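Re: [shelf-list] Open-backed cabinets, plants in with books?

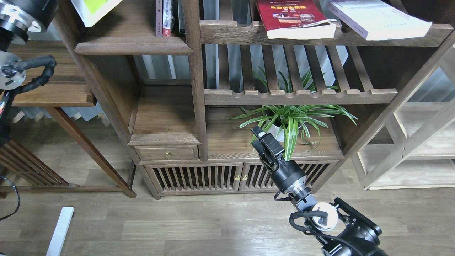

QUOTED MESSAGE

On 17 Jan 2003, Colleen Wong wrote:
> Hello all. We have inherited a big dark cabinet from my husband's
> aunt and I can't decide what to do with it. It's half bookcase and
> half I don't know what. Part of it has no back at all, so whatever
> is behind it shows right through. My sister says paint it white. My
> husband says over his dead body. Does anybody here keep plants and
> books in the same piece of furniture, and do you regret it? Also,
> what do you put on wood this dark so it doesn't look like a
> funeral parlor?
> Colleen

MY TWO CENTS (more like ten)

Colleen, please don't paint it! I was so happy to see your message because I have been wanting an excuse to go on about ours. It's walnut brown, all thick boards with the edges rounded over, and it has a bit of everything: open shelves, a slatted rack, one little drawer with a round brass knob, slatted doors down below. I have loved it since the minute it came through the door, and getting it through the door took four people and the removal of the door.

Yes to plants with books. We have a spider plant on the middle shelf, under the rack, in a plain round white pot. The striped leaves against that dark wood are the best thing in the room. They flop over the front of the shelf and a few of them have found their way up between the slats, which I used to tuck back down and now leave alone. A fern would do it too, I suppose, but ours dropped bits everywhere and the spider plant doesn't.

The one thing I'd insist on is keeping the plant lower than the books. Mine are all up top. I had it the other way for one summer and watered a cookbook. Take the pot to the sink, let it drain properly, dry the bottom with a towel and then put it back. I do it when the soil feels dry and I don't keep a schedule. Leonor Arruda wrote to the list in September with a much more scientific method involving a kitchen scale, and if you have the patience for that, go look it up. Her plants are gorgeous.

THE SEE-THROUGH PART

This is where I think you're luckier than you know. Behind our slats there are just gray curtains, and they make a lovely quiet background - the folds run up and down the same way the slats do. Before the curtains we had a striped wallpaper back there and it made me dizzy. So before you nail a sheet of anything over the back, try hanging something plain behind it for a week. A bedsheet and two thumbtacks will tell you what you need to know.

The rail under our slats has a wavy edge, scalloped all the way along. Dust loves it. I use a dry paintbrush, an inch wide, and it takes me about one song on the radio.

BOOKS

I don't fill the shelves. Trefor Prothero scolded me on this list for wasting space (hi Trefor!) but dark furniture packed to the gills looks heavy. I keep one shelf over the drawer with nothing on it and I defend it against all comers. Upright books go in the narrow compartment, where they hold each other up. The big ones lie flat at the right-hand end. There's a red hardcover up there with Chinese characters on the cover in a goldy yellow, and the red is wonderful next to the brown, so it has earned a permanent place lying face up. I'm less proud of the fat white one next to it, which sticks out over the edge, or of the paper I have stuffed in with them. And one book on the short shelf at the left leans no matter what I do. If anybody has a bookend that works on a very short shelf, I'm all ears. The Bistik ones were too deep.

WHAT TO PUT ON THE WOOD

Very little! A damp cloth, a dry cloth, then a tiny bit of paste wax, and let it sit 20 minutes before you buff. I use Flosberg, the brown tin, but Capucine Mallet swears by plain beeswax and hers looks every bit as good as mine. Try it inside a door first. Leave the brass alone for a while, too. I polished our knob once and it looked like a new penny on an old coat.

Do send the measurements when you get a chance, and tell us whether the drawer sticks. If it does, rub a candle stub on the runners.

Aurora Matos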